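Materiais de apoio > Robótica aplicada > Unidade 4 > Avaliação de kits de preensão

Tempo de leitura: 4 minutos

Este site utiliza cookies para melhorar a navegação. Aceitar | Configurar

UNIDADE 4 - AVALIAÇÃO DE UM KIT DE PREENSÃO: MAKITZ
Docente: Sieglinde Ehlers. Apoio laboratorial: Nele Thiele

4.1 Objeto da avaliação

O Makitz é um kit de garra de dois dedos comercializado pela Latura para montagem no punho de braços de pequeno porte. Inclui os dedos, a base, uma câmara de punho e a respetiva cablagem. O preço de catálogo usado nos exercícios é de 2956 euros, sem o braço. A ficha técnica foi distribuída em fevereiro e deve ser lida antes da aula.

A avaliação incide sobre objetos domésticos em bancada. Interessa-nos a preensão de corpos longos e rígidos com cabo solidário, um caso que a ficha trata em duas linhas. 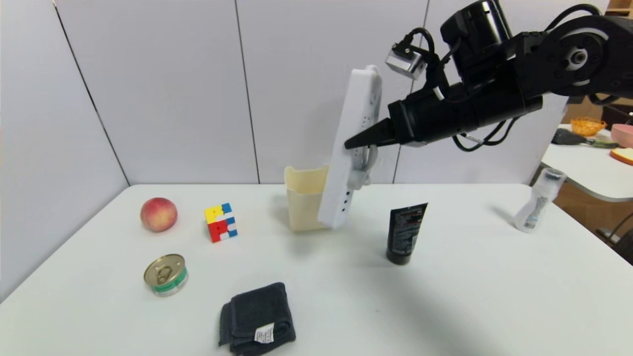 Caderno de Laboratório, n.º 13, p. 23

Com o objeto suspenso, o peso próprio gera um momento em torno da linha de contacto dos dedos. Quanto mais afastado estiver o centro de massa dessa linha, maior o binário que o atrito tem de equilibrar. Um corpo alto seguro fora do centro tende a rodar entre os dedos - a inclinação, por si só, não permite distinguir rotação em curso de uma pose estável. Para isso são necessárias pelo menos duas leituras sucessivas.

4.2 Geometria dos dedos

Cada dedo afunila para a ponta e tem uma ranhura alongada. Junto à base há um parafuso de fixação num rebaixo retangular. Antes de cada série, registar:

a) a abertura entre pontas, sem objeto;
b) o estado das faces interiores (riscos, partículas);
c) o aperto dos parafusos da base.

A câmara de punho mantém os dois dedos no campo de visão, o que facilita a verificação visual da abertura. Em contrapartida, parte da bancada próxima fica tapada. Na vista com a garra aberta, a lata, o pêssego e o cubo ficam visíveis para lá das pontas; o recipiente creme aparece apenas em parte.

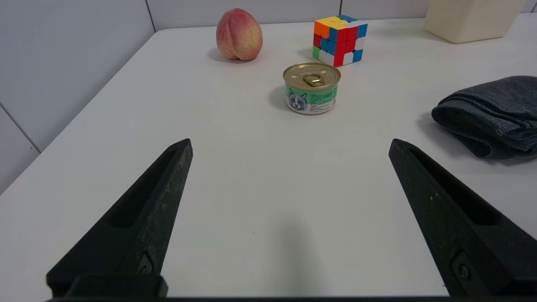 4.3 Preensão de objetos com cabo

A extensão elétrica é o objeto de referência desta unidade. O corpo oferece faces regulares, mas o cabo altera a silhueta e pode interpor-se entre o dedo e a superfície de contacto. Mareike Hagedorn propõe três modos de falha para o relatório: escorregamento, rotação e captura do cabo. Cada modo deve ser anotado em separado, mesmo quando ocorrem em conjunto.
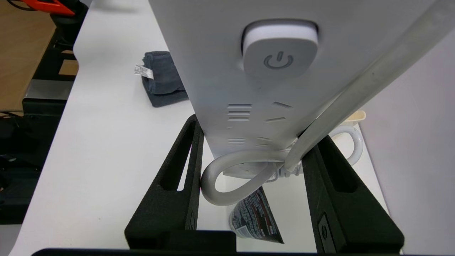
Fig. 3 - Extensão segura perto da extremidade inferior; laços de cabo branco por baixo do corpo.

Na vista de punho, o objeto ocupa uma parte considerável do campo. O pano dobrado fica parcialmente oculto pela extensão. Um sistema que dependa só desta câmara perde informação sobre a bancada durante o transporte, pelo que o protocolo Buschmann exige uma segunda vista.

4.4 Critérios de aceitação

A série completa tem 100 ciclos. Um ciclo é válido se o objeto for elevado, mantido e pousado sem contacto não previsto. Rüdiger Hollmann faz a leitura dos registos; as dúvidas de classificação seguem para Sabine Wendt. 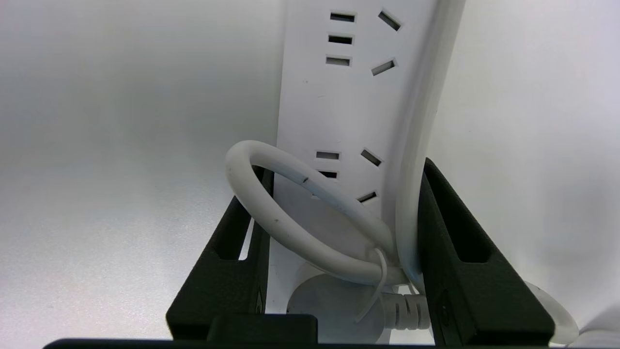
Fig. 4 - Contacto lateral dos dedos com o corpo da extensão. Cabo em laço, preso com abraçadeira.

Na Fig. 4, observar a posição do laço relativamente às tomadas inferiores e à ficha. Indicar no relatório se um detetor baseado apenas no contorno do corpo manteria a estimativa de pose com esta oclusão, e em que condições.

4.5 Trabalho a entregar

Redigir um parecer de compra de duas páginas, comparando o Makitz com o kit Undudcombe estudado na Unidade 3. Utilizar os mesmos critérios para ambos e anexar a tabela de ciclos. Os custos de substituição dos dedos entram no cálculo; os do braço ficam de fora.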